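Projects / Progress reports

Hemmin Handling Project
Second progress report to the Tresitz Fund, covering the open day
2022-11-25

1. Summary

The project held its open day this month in the upstairs rooms at Drerkton. The purpose was to let people outside the team use the hand-held grippers, watch the arm work from recorded handling, and tell us what they thought. Attendance was 257 against the 200 we had planned for. All the demonstrations in the grant agreement were given, one of them in shortened form. Spending on the event stayed inside the line set aside for it.

We are on schedule for the recording target. One item, the second set of finger pads, is behind and is covered in section 5.

2. What was planned

The agreement asked for one public event in the first year, with hands-on use of the equipment and a written account of how it went. We set ourselves three pieces of work for the day:

- hands-on sessions with the grippers, in small groups
- a running demonstration of the Zudau arm picking and placing household items
- a talk on how the recordings are made and stored, given in the morning and repeated after lunch

Visitors could come and go. The hands-on sessions were booked at the door, in slots of 15 minutes.

3. How the day went

Doors opened at ten. The first hour was quiet and we used it to go over the session plan again with the staff on duty. From eleven onward every hands-on slot was taken, and we added four slots at the end of the afternoon to clear the waiting list.

Each visitor was shown how to hold the gripper, how to open and close the fingers, and how to keep the marker in clear view while moving. They were then asked to pick up a cup, a folded cloth and a small box, and set them down on a mat. Most people managed the cup and the box without help. The cloth was harder — several visitors pinched the table along with it, which our own operators also did in the early weeks. A sheet of instructions was handed out, but few people read it before starting. A spoken explanation worked better and took less than two minutes.

Visitors asked more about the finger pads than about anything else on the tool. The pads are dark gray rubber with a wide V-shaped notch, and there is a grid of small raised nubs on the inner face to help with grip. People wanted to know how long a pad lasts and whether it marks what it touches. We gave them our figures from the bench, with the warning that those come from one batch of rubber. 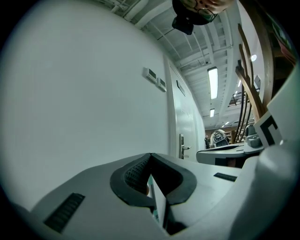 4. Demonstrations and talks

The arm demonstration ran in the morning as planned. It used a policy trained on recordings from September and October, and the items were the same cup and box that visitors handled in the sessions. We had intended to run it every half hour through the afternoon as well. At two o'clock the arm stopped on a joint limit and the restart took longer than it should have, so the afternoon program was cut to three runs. The fault has been traced to a setting left over from an earlier test and has been corrected.

Both talks were full. The slides had too much on storage formats and too little on what the recordings are for, and the afternoon version was changed to reflect this. Questions after the talks were mainly about privacy: whether faces are kept, who can see the recordings, and how a person can ask to be taken out of them. Our written policy covers all of this but it was not on display. It will be at the next event.

5. Recording and equipment

The target for the first year is 500 hours of recorded handling. We are keeping to the monthly plan, and nothing recorded during the open day counts toward the total. Visitor sessions were used for teaching only.

Of the visitors who used a gripper, 28 left their details and asked to be considered as paid operators. We need fewer than that. Interviews will begin once the winter timetable is settled.

The second set of finger pads was due in October and has not arrived. The supplier has changed the mold and now gives a date in the new year. Existing pads are wearing evenly and can be turned end for end, so we do not expect to lose recording time. If the date slips again we will buy a small number elsewhere and report the cost.

Two of the grippers came back from the day with loose screws in the housing. Both have been tightened and checked, and a check has been added to the weekly routine.

6. Comments from visitors

A short form was left by the exit. The most common remark was that the tool was lighter than expected. The most common complaint was the wait for a slot. A few people said it was hard to hear over the talk next door — we will separate the two next time. Teachers asked for a version they could bring a class to, and we are looking at what that would need in staff time.

7. Next period

- finish the winter recording timetable
- interview and train new operators
- put the privacy policy in plain words and print it
- repeat the arm tests with cloth items
- confirm or replace the finger pad order

No change to the budget is requested. The next report will follow at the end of the winter recording period.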